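Merovik Digital Stethoscope, Model 2
By Ernus, supplied by Jalali Medical

The Merovik 2 is a stethoscope for people who have spent enough of their working lives asking a waiting room to keep it down. It amplifies heart and lung sounds up to 16 times, filters out the air conditioning, and still hangs around your neck in the traditional manner, so patients will know you're the doctor.

Switch between bell and diaphragm modes with the button on the chestpiece. There are 7 volume steps. Most people settle on the third, and the top one is best approached with caution if the patient is a talker.

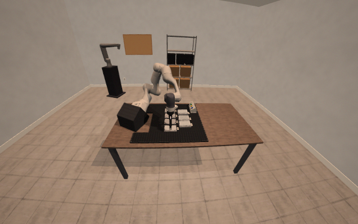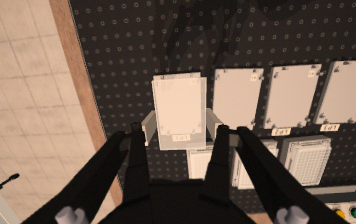

Charging is by USB-C, and a full charge gives 91 hours of listening. The cable is in the box – label it now, before it joins the others in the tearoom drawer.

Recordings save to the Litham app, where you can play a murmur back at half speed or send it to a cardiologist for a second opinion. The app doesn't diagnose anything. It does draw a very handsome trace.

In the box: stethoscope, 2 sizes of eartips, spare diaphragm, charging cable, and a user guide in small print.

Colours: black, navy, burgundy. Burgundy is back in stock in March.

Cleaning: alcohol wipes only. Do not autoclave. We have seen the results, and the warranty does not cover them.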